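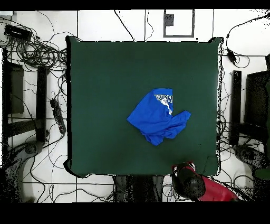

Cloth Handling Good Practice: Frequently Asked Questions

These are the questions we get most from teams picking up the Flirngate guidelines for the first time. Flirngate covers robot work with soft goods: shirts, towels, sheets, anything that won't hold its shape. If yours isn't answered, write to the guidelines desk. We love getting them, and half of this page started out as somebody's email.

Who are the guidelines for?

Anyone running a small robot arm on fabric in a lab, a classroom or a workshop. You don't need to be a member of anything, and you don't need to run Jikport or any other particular control software. If you have one arm, a work surface and a pile of old T-shirts, you're in the right place!

Is this a safety standard?

No. Flirngate is a good practice guide, and it sits on top of whatever safety rules apply where you work. Your machine's manual, your risk assessment and your local law all come first. Where our text seems to ask for less than any of those, follow the stricter one and please tell us, so we can fix the wording.

What are the parts of the guide?

There are four: the work area, the cloth, the run and the record. Most people read the work area part first and the record part last, and then wish they'd done it the other way around. The record part is short. Read it before your first run.

What counts as the work area?

Everything the arm can reach with its gripper on, plus a margin for whatever the gripper may be holding. That second bit catches people out. A shirt held by one sleeve hangs a long way down and swings when the arm turns, so a reach drawn for the bare gripper is too small. Measure with your longest item pinched at one corner and draw the line from there.

Do I have to use a felt surface?

You don't, but we're big fans. A matte cover gives the fingers a little forgiveness when they come down close to the surface, and it keeps glare out of the camera views. Whatever you choose, choose one color and stay with it for a whole set of runs. Check that the cover can't be dragged along with the cloth: pinch it at an edge by hand, pull gently, and see whether it travels. If it does, fasten it down at the sides.

Can the cover have wrinkles or curled edges?

Gentle wrinkles are fine. Curled corners are allowed as long as they stay outside the part of the surface where you place cloth. Note them in the record. A wrinkle that is high enough to stop a fingertip has to be smoothed before you start.

What about cables?

This is our most asked question by far! The rule has two halves. Inside the reach, no loose cables at all: every cable is fixed to the arm, the stand or the table leg with enough slack for the full range of motion. Outside the reach, cables may lie on the floor, but they need a walking path kept clear of them, and the power strip must be somewhere you can get to without stepping over anything or leaning past the arm.

We'd also encourage you to do the slow test. Drive the arm to each end of its range at its lowest speed and watch only the cables. It takes five minutes and it's oddly satisfying.

Why such a fuss about how the shirt is dropped?

Because crumpled cloth is the whole challenge, and it's a wonderful one. A rigid block has a handful of ways to lie on a table. A T-shirt has more than anyone could list, and the moment a person starts arranging it "randomly" they begin making the same few piles over and over. Section 2 of the guide asks you to pick the shirt up at any point, lift it to elbow height and let go. Don't tidy it afterwards. If it lands outside the marked placement zone, drop it again and write down that you did.
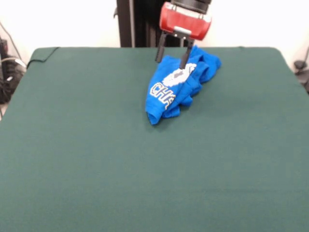 Where should the fingers go in?

Aim for a ridge or a raised fold, and come in with the fingers open and at a speed you've tested. The guide lets one finger land beside the fabric and the other press into it, provided the force limit is set low enough that neither one can dig into the cover. Close slowly. Then pause for a moment before lifting, so that the camera gets a clear view of the grip.

Should I avoid shirts with printing on them?

Please don't! Prints are stiffer than the fabric around them, they fold differently, and they give a vision system letters and shapes that come and go as the cloth moves. All of that makes for richer practice. Just record that the item is printed and which side the print is on. If you plan to share your recordings, check first that you're comfortable with any names or logos being readable.

How often should cloth be washed or swapped?

Swap an item after 72 grasps or when you see a pulled thread, whichever comes first. Washing is up to you, but wash everything in a set together. A freshly laundered shirt can behave quite differently from one that has been handled all afternoon, and mixing them muddies your results.

May I reach in to fix a bad pile while the arm is holding still?

No. An arm that is holding still is still powered. Use the stop, confirm that the stop is showing on your controller, and then reach in. This applies to the second arm too, if you have one, even when it isn't part of the task. Maximiliano Villalobos, who wrote the run section, has a line in it that we quote constantly: "Two arms, two stops, every time."

How many people need to be present?

One trained operator is enough for a single arm at reduced speed. For two arms, or for any run at full speed, we ask for a second person with the stop in reach and nothing else to do. No laptop, no phone.

What goes in the record?

Seven fields: operator, cloth item, cover, camera positions, speed setting, number of drops and outcome. Outcome means what happened, in plain words. "Grasped, slipped at lift" is great. "Failed" tells the next reader very little. Keep the misses along with the good lifts, as they're often the more interesting read.

Do I need more than one camera?

The minimum is one fixed view that covers the full placement zone. A second view is strongly encouraged, ideally from a different height, as folds that hide a fingertip from one side may show it from another. If a stand gets bumped, stop the set and start a new one.

Can I use the guide with towels or bedding?

Towels, yes. For bedding, wait for the Bustamante supplement, which deals with items larger than the table and is due out in January. The draft is already circulating and it's full of good stuff on edges that hang over the side.

Is there a checklist I can print?

Yes, the Prustolent sheet. It's a single page, meant to be taped up near the controller. You may translate it, change the order of the items or add your own, as long as the cable check and the stop check both stay on it.

How do I suggest a change?

Send us the section number, the wording you'd like and a sentence or two on what happened at your table that made you think of it. Every suggestion gets a reply, and accepted ones go into the next revision with your name beside them if you want it there.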